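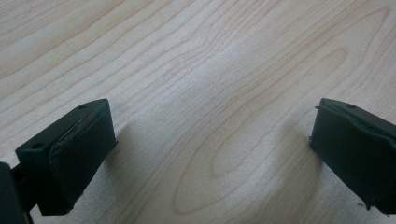
*Page last changed: Nov 24, 2023*

## Vultness open day, Cedier works

We got to the Cedier works just after the doors opened and went straight to the tabletop section. The tops are pale, a light maple colour, with a plain grain that would suit our reading room at Vastham. I'd gone in wanting something darker and came out undecided.

The showroom had 17 finishes on the wall. The pale one is $346 a top, or $231 without the edging. Delivery to Vastham is $48 extra.

Parking was poor. We left the car on Pringle Road and walked back. Tea was free, sandwiches weren't. The next open day is in May and you have to book for the workshop tour.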